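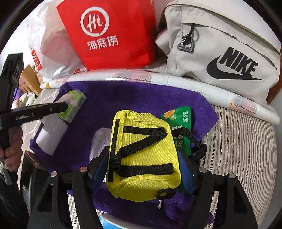
Yellow pouch in the jaws of the right-hand unit, packing task, towel on a quilted bed cover.

Review: Katness two-handed demonstration set, handheld mode and remote mode

The pouch task is where I would start with any handheld demonstration gripper. A small fabric pouch with a webbing strap and a buckle is light, changes shape under load, and has a loose end that gets into everything. Rigid boxes and bottles flatter the hardware. Webbing does not.

I ran the set for 2 weeks in November on household packing: pick an item off a towel, turn it, put it in a bag, repeat. The total was 218 demonstrations, of which 70 were done by remote control with the same jaws mounted on a pair of bench arms. The rest were done by hand. Software was Kanaujia for recording and Stullurari for playback and trimming. My notes on both are limited to where they affected the gripper.

Jaws and pads

The pads are dark blue and soft enough to hold the pouch by its ends without squeezing the contents toward the middle. Each pad sits on a pivoting linkage, so the two faces need not stay parallel. On a pouch with rounded ends this helps. One pad lies flat along its side while the other tilts to meet the opposite one, and the grip holds through a wrist rotation of a quarter turn. Past that, a heavy pouch starts to swing.

Thin items are the weak point. A flat packet lying on terry cloth has to be pinched up by a corner, and the pad tips are too thick to get under it. I lost more attempts to packets than to all other items combined. The workaround is to press down, drag a fold into the cloth, and close on the fold and the packet together. A trained policy will copy this faithfully, cloth included, so decide early whether you want it in the data.

Loose strap ends can enter the gap between pad and linkage. It happened 2 times, both on release. The jaw opened, the strap stayed, and the pouch hung from it. No damage, but both recordings were discarded.

Handle and trigger

The trigger has a long, even pull. Jaw width follows finger position closely in the middle of the range and less closely near full closure, where the last few millimeters arrive quickly. Operators with small hands reported fatigue in the index finger before the wrist. I found the opposite. Faraji Makokha, who did most of the left-hand work, asked for a shorter handle and got used to the long one by the second Sunday.

Working with two units takes practice. The natural tendency is to bring both in over the same item, at which point the linkages touch. Keep one hand parked at the side until the other has finished lifting. This costs time per demonstration and saves a good deal in trimming.

Handheld versus remote

By hand, a new operator produced usable pouch demonstrations within the first hour. By remote control, the same operator needed most of a day. The delay was small enough to ignore on placement and large enough to matter on contact, and without resistance at the fingers people closed too hard. Fabric hides this. The pouch looks fine at any force, and the excess shows up later when the playback arm meets something with a thin wall.

Remote mode does have one clear advantage: every motion recorded is one the arm can perform. With the handheld units, people reach around corners with an elbow the robot lacks. Stullurari flags these segments on import, correctly in most cases, but it flags the whole demonstration instead of the section, and you must find the bad part yourself.

Compared with the Ulmont

The Ulmont set I used previously has thinner pad tips and handles packets better. Its jaws stay parallel, though, and it drops rounded soft goods more often. If the work is mostly cards, sachets and envelopes, stay with the Ulmont. For pouches, rolls and bagged items, the Katness is the better tool.

Durability

Katness quotes 2,000 closures before pad replacement. Mine were past that and had picked up lint along the lower edge, with a slight loss of grip on smooth plastic. Wiping with a damp cloth restored most of it. Pivots showed no play. Replacement pads slide on without tools, but the left and right are not interchangeable and are not marked.

Verdict

Recommended for soft and irregular items. Buy the spare pads with the set and tape down loose straps for the first session, then take the tape off once the operators have settled. I would like to see a thin-tip pad option and a firmer end stop on the trigger.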